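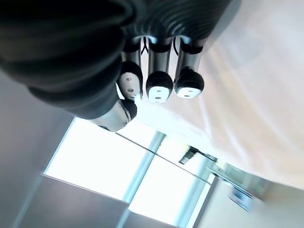

Perception / Guides

Masking the robot's own body in head and wrist views

Software: Sevemar 2, self-filter module
Last revised 10 December 2019

A camera mounted on a robot sees a good deal of robot. If those pixels reach the obstacle mapper, the planner treats the legs and fingers as objects in the room and either refuses to move or plans a long way round them. The self-filter removes them by drawing the robot model into each camera view, using the current joint angles, and marking every pixel the model covers.

The steps below assume that joint states and camera streams share one clock, and that the camera intrinsics are already loaded. If they are not, do that first. A bad focal length looks very much like a bad mounting angle and you will waste an afternoon on it.

1. Check the model

Open the model viewer and confirm that every link has a mesh. Links without a mesh are drawn as nothing and will leak through the mask. Hands are the usual gap: many hand models have meshes for the finger segments but none for the palm covering, and in a wrist view the palm can take up a large share of the image.

Cables are not in the model at all. Leave them for step 4.

2. Set the stream rates

Run both cameras at 30 frames per second and joint states at a higher rate if the bus allows it. In the filter settings, put max_state_age at 40 ms. Frames with no joint state inside that window are dropped. Do not raise the limit to stop the drops – find out why the states are late.

3. Record a still pose and a moving pose

Hold the arm still and record 50 frames from each camera. Then record the same number with the arm moving slowly across the head view. Keep the legs in place for both.

The head should be tilted far enough down that the legs and at least one forearm are visible. Polished casings pick up reflections, so judge the mask by the outline of each part and ignore the brightness inside it.
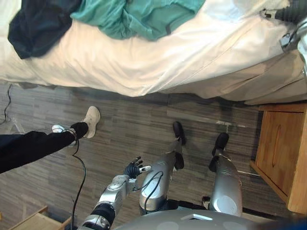 Head view, tilted down: both legs, one forearm and an open hand to be masked.

Play back the still recording with the overlay on. The drawn outline should follow the edge of each limb. A constant shift in one direction means the camera mount transform is wrong. An outline that fits at the hip and drifts towards the fingertips points to a joint offset further down the chain. Fix the mount first, then the joints.

Now play the moving recording. If the mask trails behind the arm, adjust state_delay in small steps until it stops.

4. Add padding

Set the padding for each link separately. Large links with good meshes need very little. Hands and anything with a cable over it need more. The Kurthorpe profile, which ships with the module, is a reasonable start, but it pads the feet too heavily and hides floor the walking planner needs. Halve its foot values.

Loose cables lying on the floor should stay unmasked. They belong to the obstacle map.

5. Check what is left over

Run the coverage report. It lists the share of each image that is masked. In a wrist view, anything above 75 per cent leaves too little background for tracking, and the palm padding should come down. Then look through the unmasked pixels by eye. A person's legs and shoes near the robot must remain visible to the mapper, even with the hand close by. If padding covers them, reduce it.

6. Test with furniture in view

Stand the robot facing a bed or table with both hands low in the head view and build a map. Hanging fabric should appear as a surface down to the floor, with no holes where the hands pass in front of it for more than a moment. Holes that stay mean old masks are being carried over; turn off mask_hold.
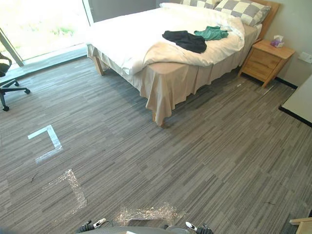
Does the filter have to be set up again after a hand is changed?

Only for the links that changed. Load the new hand model, repeat steps 3 and 4 for that wrist, and keep the existing head camera mount transform. The Mac Giolla fork stores hand profiles by serial number; the Farngate build does not, so save the file under a new name before you overwrite it.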